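Community Help > Data Collection > Hand-held grippers

Close-up views washed out when picking up white items - keep these takes or throw them away?

Posted by Victor Were
Tags: demonstrations, exposure, white objects, wrist view

I'm collecting demonstrations for a pick-and-place policy with a hand-held gripper. The task is simple. A person holds the gripper, closes it on a container, lifts it, moves it to a marked spot and lets go. We train on the view from the gripper only. There is no overhead view and no second angle.

The set so far is 95 takes. Most of them look fine to me. The ones I'm worried about are the takes with large white containers. When the fingers close, the container fills almost the whole view and there is very little left for the model to look at. On top of that, the table is white and the light on it is strong, so the lower part of the container goes to pure white and I lose the surface completely.

What I have tried:

Lowering the exposure by hand. The white band gets smaller, but the fingers are dark gray and they turn into black shapes, so I can't see where they touch.

Auto exposure. It changes during the approach, and the brightness at the grasp is different from take to take depending on how fast the person moves in.

Changing the person. Arnout Maes did one batch and I did the other. Both have the same problem, so I don't think it is a matter of handling.

The policy I trained on the first batch does well on colored cups. On white ones it closes too early or goes in off center. I don't know if that is from the glare or from not having enough white items in the set.

My questions are whether I should delete the washed-out takes, and whether there is a setup change that would help without starting over. We are supposed to hand the set over to the people at Utar in May, so I have time to redo a part of it but not all of it.

3 replies - sorted by oldest

Pascal Boyer

Just delete them. Bad data is worse than no data. If you can't see the object, the model can't either. I would buy a better lens and do the whole thing again with the exposure locked.

Comment from Victor Were: I can't redo the whole thing, see the last paragraph. Also the lens is not the part that clips.

Comment from Pascal Boyer: Then use blue cups.

Ji-hoon Wang

Don't delete them yet. I ran into the same thing at Itier when we did our kitchen set, and we threw away a lot of takes that we later wished we had kept.

There are two different problems in your post and I would treat them separately.

The first is that the object fills the view. You can't avoid this with a gripper view and a big container, and it is also what the robot will get when it runs. If you remove every take where this happens, the policy will never have been trained on the moment of closing, and it will guess. What the model needs at that point is mostly the outline of the object and where the fingers are against it. Check for those two things and ignore the rest. A blank wall between two fingers is still useful if you can make out the edge.

The second is the light. Clipping on its own is not so bad. Hard shadows on the object bother me more, because on a plain white surface they are the strongest pattern there is, and a model will happily learn them. If your lamp stays in one place for the whole set, the shadows can end up tied to the grasp. Then somebody moves the lamp and the policy falls apart.

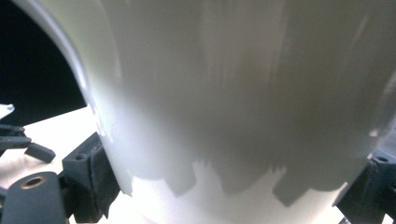 Holden User Group Bulletin, No. 66

The curved edge on the left stays clear against the black behind it, and both finger blocks can be read where they press on the wall. For me that is enough to keep a take. The stepped gray shadows across the lower middle are what I would want to vary, along with the bright band under them. With the same shadows in every grasp, I would start moving things.

What worked for us, in the order I would try it:

Put a matte gray cloth or board on the table. A white table throws light back up on the lower wall of the container, and that was most of our clipping. This cost us next to nothing and made a bigger difference than any camera setting.

Move the lamp between takes. We used 5 positions and wrote the position in the take name. Take away anything with a busy outline that stands between the lamp and the work area, or at least move it as well.

Lock the exposure on the fingers. Close the gripper on a white item, bring the exposure down until you can just see the edges of the finger blocks, and leave it there. Some white will still clip and I would live with it.

Start each take farther back. If the person begins with the whole container in view, the policy gets a few seconds of good information before the view fills up. Our people tended to start too close because it was faster.

Then sort the takes you already have. Go to the point where the fingers close and ask if you can see one edge of the object and both fingers. If yes, keep it. If no, put it in a separate folder and train with and without that folder. It takes an afternoon and you will have an answer for your own setup instead of an opinion from me.

About the early closing: I would guess it is a shortage of white items more than the glare. How many of your takes have white containers in them?

Comment from Victor Were: Fewer than I thought. I went back through the log and it is 7 out of the 95. All of them have the lamp on the same side.

Comment from Ji-hoon Wang: Then record more of those before you touch anything else. Use different sizes too if you have them, so the finger opening changes.

Comment from Arnout Maes: I'm the other person in the set. I can confirm I started too close. With the big containers I was nearly touching before I pressed record.

Corentin Lefèvre

Agree with most of what Ji-hoon wrote. Two small additions.

If you log the finger opening, feed it to the policy. When the view is filled with one flat surface, the width reading is often the only thing that changes as the fingers close. We left it out on the Lobo project for the first round and the white and clear items were the ones that failed. After we added it they got better, though we also had more takes by then, so I can't say how much of it was the width.

The other one is about brightness changes in training. It helps with auto exposure drift, but it does not bring back anything in the clipped part. I have seen people turn it up very high to fix glare and the only result was that the darker items got worse. Keep it mild.

I'm less sure about the gray cloth. Ours wrinkled and slid when people put items down, and we ended up taping it on all sides. A painted board was easier.

Comment from Victor Were: We have a gray board from another job, so I'll use that. I do log the opening but it is not going into the model at the moment. I'll add it.

Comment from Victor Were: Update. I recorded a new batch of white containers on the board, with the lamp moved between takes and a start point marked on the table with tape. I can see the finger edges in all of them. There is still a clipped area when the lamp is on the left. Training is running now. I have kept the old takes in their own folder and will post both results here when I have them.

Marked as solved by Victor Were - accepted reply: Ji-hoon Wang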